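Print this message | E-mail this message

Subject: Re: Lamunico - stuck at 892 in the fishing contest

Rajeshwari Gounder wrote:

> Hi all, I'm in my second year and I've entered the August fishing
> contest three times now on the same save (reloading, yes, I know).
> My best score is 892 and Prandel beats me every single time. Is
> there a better rod I missed? I have the Rosales one. Also, does it
> matter that I haven't given Prandel any gifts? Someone on here said
> he goes easy on you if he likes you.

Hi Rajeshwari!

Oh, I remember this one, it drove me up the wall the first time I played. Prandel's liking you has no effect on the contest at all, so save your honey cakes for somebody who'll marry you. I gave him one every morning for a whole season (he likes them, he does the little heart thing) and he still wiped the floor with me.

What matters is where you stand. You're probably fishing off the pier, because that's where the contest starts and everybody else is standing there. You're allowed to leave! Walk up past the mill to the pool under the waterfall. It eats up some of your clock, but the fish there are worth a lot more, and if you get even one of the big striped ones that's 100 points in one go. I came in at almost 2000 the year I finally tried it, and I'm not a good fisher in this game, I lose half of what I hook.

The Rosales rod is fine. There's one better, the Oltance, but you can't buy it until the blacksmith's shop is at its top level, and you'd have to spend your whole winter in the mine for that. I wouldn't bother just for the contest. Do use the good bait though - the red kind, not the worms. Take 8 of them and you'll have plenty, the contest doesn't last long enough to get through more.

Eat before you go in, too. The clock keeps running when you open your bag, which I think is mean, and if your stamina drops below the halfway mark the line snaps a lot more. I have breakfast at home, walk straight to the beach, and sign up at 9:00 before talking to anyone, or you get stuck in the mayor's long speech and can't skip it.

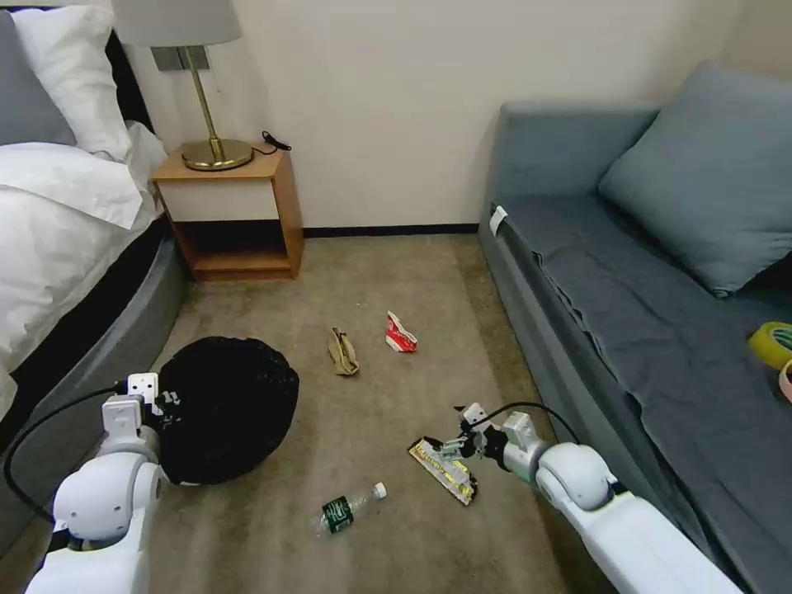
One more thing about reloading. I'm pretty sure the weather for contest day gets picked when you go to bed the night before, so if you saved that morning you'll keep getting the same day over and over. Go back to a save from the evening before if you still have one and sleep again. You want clouds. On a sunny day the striped ones hardly show up (I've seen exactly one, and it got away).

If you do win, don't sell the trophy! It goes for a nice price and I was broke, so I sold mine, and then the old man at the lighthouse wanted to see it in fall and I couldn't start his story until the next August. I'm still a little sore about that.

Let me know how it goes, and does anyone else on the list know if the pool freezes over in winter? Mine did the first year but not the second.

Print this message | E-mail this message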